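Griltine Forum > Data collection > How many demos before the laundry task stops being hopeless?

durkmont_lab
Posted in February
Hello all. We are teaching a gripper to take one garment out of a basket and put it on the table. I have recorded 200 demonstrations and the policy still closes on air in many trials. Should I simply record more, or is something wrong with my examples? English is my second language, so please ask if I am not clear.

villanueva_k
Do you always start from the same heap? That was our mistake. We had 1639 episodes and most of them began with the shirt folded the same way, because the operator was tidy.

durkmont_lab
Thank you. I drop the cloth from above each time, so the heap is different, but it is always near the middle of the basket. I record from the wrist camera only. When I go down I keep the fingers open and stop when the fingers reach the cloth, then I choose a fold that stands up.

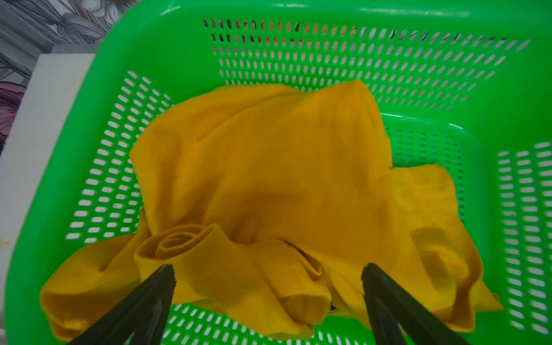

I choose quickly, and maybe this is the problem. One time I take the rolled edge, the next time I take the top of the heap, and I have no rule for it. A colleague says the variety is good for the model – I am not so sure.

jevitz
Your colleague is right. Variety in the grasp is what you want. If you always take the same kind of fold, it will fail the first time that fold is hidden.

villanueva_k
I disagree with jevitz. Variety in the heap, yes. Variety in the decision, no, at least with a small set. The model sees two similar pictures with two different answers and goes between them, which would explain closing on air. Write down one rule and keep to it.

jevitz
That depends on the policy. Ours can hold more than one answer for the same view, and it was trained on 328 episodes from 6 operators who agreed on nothing.

durkmont_lab
Ours is plain regression, I should have said this in my first post.

jevitz
Ah. Then I take back half of what I wrote. Follow villanueva_k for now, and move the basket between episodes.

durkmont_lab
I will record a new set with the rule "highest fold first" and keep the old one apart. Is it useful to keep the failed grasps also?

villanueva_k
Keep them, but mark them. We deleted ours and I still regret it.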